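Good practice corner: our two-arm rules are finally one page long!

Monday, February 28, 2022

If you have been anywhere near the Stivia bench this winter, you will have heard us arguing about where a tray should sit. The arguing is over, and the new handling sheet for two-arm sorting cells is up on the shared drive. I am more excited about a single sheet of paper than I probably should be, but it replaces a binder that hardly anyone opened, and people are using it already.

Ildikó Erdős wrote the first draft back in the fall, after going through 1,688 logged sorting runs from our Drinel and Momow cells. She marked every run that had been stopped by hand and wrote down why. There were 98 of them, and most came down to setup: a tray that had crept out of place, parts lying too close together, a person reaching in while an arm was still moving. Boring causes, all of them, and wonderfully easy to write rules for.

So the sheet starts with the table. Each arm gets its own tray, and the trays stay on opposite sides with open surface between them. Parts go down in that middle area with enough room for a gripper to close on one without nudging its neighbor. Mixed directions are fine (we want them, in fact, or we learn nothing about picking), but stacked parts are out. 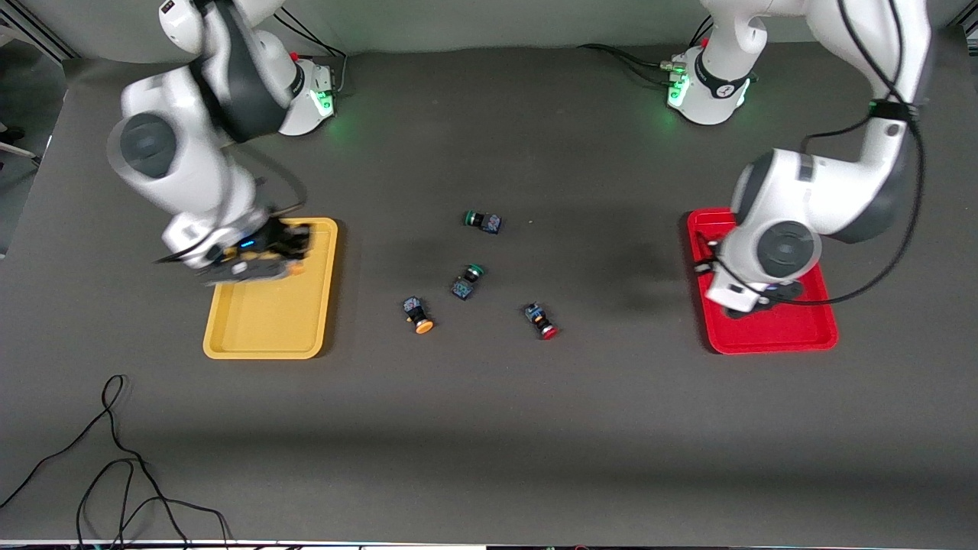

The second section covers people, and this is the part Laurier Boychuk fought for. Hands stay off the table while either arm is live, full stop. A still arm counts as live until the operator has paused the cell and said so out loud. Laurier also got us to agree that whoever pauses a cell is the one who starts it again, even if that means waiting for them to come back from lunch. I grumbled about that one and have come around completely!

Cables have a section too, short but firm. Anything running to a wrist needs slack for the full reach of the arm, and you check it by moving the arm slowly through its range before the first run of the day. Loose cable on the tabletop should be kept clear of both trays and the pick area.

We tried the sheet on 356 runs before signing off, and the comments from the night crew made it much better. The wording on tray checks is almost all theirs.

The Nguyen cell switches over in April. Bring your objections to Ildikó before then, preferably with a run number attached.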